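Home | Reviews | Arms | Hands | Contact
Filed under: Grippers and End Effectors
Print this page | E-mail this page

Kalov multi-finger hand, on test since May

We ran the Kalov for over 2,000 grasps against our old Yokoyama two-jaw. On mixed fruit the Kalov held 92 percent and the Yokoyama 75. It is slower to close, and the thumb needs recalibrating too often. 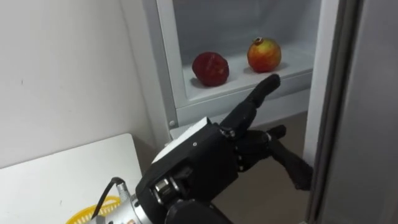 Diditz Robotics Club, Hands Group

With the index finger out and the others curled, the hand can point in at a pomegranate on the fridge shelf. Good buy for shelf work. Omprakash Goel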